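Tips for the kitchen table before postal voting day

Posted by Edvin Haugland, Cunau

In May our street had again the postal ballots for the district council, and again I heard from neighbours that their envelopes came back or were put aside. Last time in Cunau 3,796 postal envelopes were sent in and 139 of them could not be counted. Most of the mistakes are made at home, with a cup of coffee beside the paper. I worked two elections at the opening table in Usitz, so I write down what I do in my own house. Your district can have other rules, so please read first the leaflet that is in your packet.

Clear the place first

Take everything off the part of the worktop where you will write. Wipe it with a cloth that is only a little damp, then dry it with a second cloth. Wait five minutes. A stone top can feel dry to the hand and still leave a mark on thin paper. Oil is worse than water. If somebody has fried fish the same evening, do the ballot next morning.

Polished stone is good for writing if you put one sheet of clean paper under the ballot. Without it the pen slides and the cross goes outside the box. Do not use newspaper, the ink goes through to the back side.
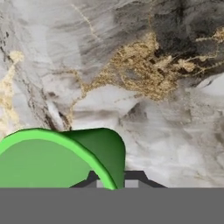
Marble pattern in white, grey and gold tones.

On a tiled worktop the pen falls into the joints, so use a big chopping board turned to the side where you do not cut. My wife says a baking tray is also possible, but I find it too cold for the wrist.

One person, one packet

In a family of four there are four packets, and they all look the same. Open only one at a time. When the first person is finished and the envelope is closed, put it on another shelf and only then open the next. At the opening table we had many times a declaration from the husband in the envelope of the wife. Both were good voters and both votes were lost.

Every person should fill in the ballot alone. The others can go to another room for some minutes, the kettle does not need watching. If your mother or father has trouble with the eyes, ask the district office for the form for assisted voting. It is one page and it must go in with the declaration.

The pen

Use a ballpoint, black or blue. Gel pens are nice but they need time to dry, and when you fold the paper you get a second cross on the opposite half. I saw a ballot with two crosses of exactly the same shape, one of them in mirror. The agents from the parties discussed it for a long time.

Try the pen on the corner of a shopping list and never on the edge of the ballot. If you made a mistake, do not scratch and do not use white correction fluid. Telephone the office and ask for a new paper. In Gandton they give it the same day if you bring the wrong one with you.

Folding and closing

Fold one time, with the printed side inside. Press the fold with the back of a clean spoon. Put the ballot in the small envelope and close it. The signed declaration stays outside of the small envelope, and both go together in the big one.

For the glue, do not lick too much. A small sponge in a saucer is better, the kind you use for dishes, but new and without soap. Pull the flap over the sponge once. Then put the envelope under two heavy cookery books for ten minutes. Do not add tape or staples. With us a taped envelope went to a separate pile and had to be looked at by two persons.

If an envelope has closed itself from the steam in the kitchen, do not open it with a knife. Put it for one hour in the freezer in a dry plastic bag. Then the flap often comes up alone. When it tears, you need a new one.

Where to keep it until posting

Not on the fridge door under a magnet, and not in the fruit bowl. We have a flat biscuit tin on the hall shelf, and there go also the keys, so the envelopes leave the house with us. Write the last posting day on the lid with a pencil. Colleen Caron from the upper road hangs hers in a clear bag on the inside of the front door, and this works well also, if you have no cat.

Post it at least four days before. If you are too late for the post, bring it yourself to the office and not to the polling station, they are not the same building.

From the readers

Ravinder Perron asks if a coffee ring on the outer envelope makes the vote invalid. With us no, if the name and the number can be read. On the ballot itself it is more difficult, and I would ask for a new one.

Mahnaz Asadi writes that she signs the declaration before she opens the ballot, then she cannot forget it. It is a good order and I have taken it over. Check only that the date is the date of the same day.

Gunārs Kütt wants to know how to remove ballpoint from a light stone top. Try first warm water with a drop of washing-up liquid on a soft cloth. Never vinegar or lemon on marble, it eats the polish.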